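Looking After the Gripper on Cell 2: Gallery

Welcome back to the Skoletti workshop pages, and thank you to everyone who wrote in after the last gallery asking to see more of the small jobs. I do love the small jobs! The big repairs get all the attention, but most of what keeps our laundry-handling cell going is an hour or so on a Tuesday with a soft brush, a torch and a mug of tea left well out of reach of the bench.

For those who are new, Cell 2 is the one we use for picking up garments from soft furniture, and it has its own little corner with a seat and a plain wall behind it. The arm came from Rokik, the fingers were made for us by Veken, and the upkeep falls to Jolanta Śliwiński and me, with Jolanta doing all the clever parts and me writing it down afterwards. We fitted the present fingers in May, and they have been very well behaved so far (I am touching the workbench as I type).

Cloth is harder on a gripper than you might think. A metal bracket leaves nothing behind it, but a shirt sheds a bit of fluff every time it is handled, and the fluff finds its way into any recess going. Left alone for a few weeks it packs down into a sort of felt, and then the grip goes vague and we all start blaming the software. So we open the fingers out wide before we do anything else, and have a good look near the tips on both sides.
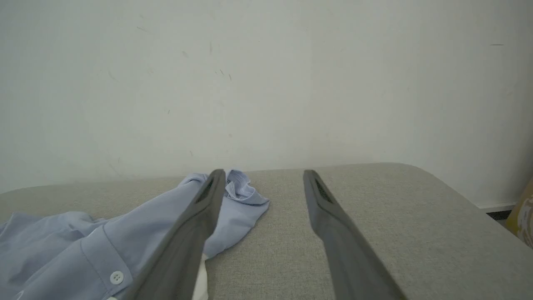
Fingers opened wide over the seat cushion, with the dark textured recesses near the tips. The pale blue shirt is one of our regular test garments.

Jolanta's method for the recesses is to brush outwards, towards the tip, and never to poke at them with anything pointed. She uses a dry brush first and a barely damp cloth second, then leaves the arm parked for 11 minutes before closing the fingers again. Why 11? I asked, and was told that ten had never felt like enough, so 11 it is, and it has gone on the card in her handwriting.

After that comes the opening check. We run the fingers from fully closed to fully open 7 times, listening as much as looking, and then write the result in the Wasilewska book, which is what we call the big green ledger that came with the building. A cell gets this treatment after up to 680 picks, sooner if we have been working with towels, which are dreadful for fluff.

If anything sounds gritty we take both fingers off, even when only one is complaining, and clean the mounting faces before they go back on. Mark left and right before you undo them! We used a dab of paint on ours, after a rather confusing afternoon that Jolanta has kindly agreed not to mention again.

Next time I hope to have the cable clips sorted out, and some pictures of the new brush holder if it is finished by then.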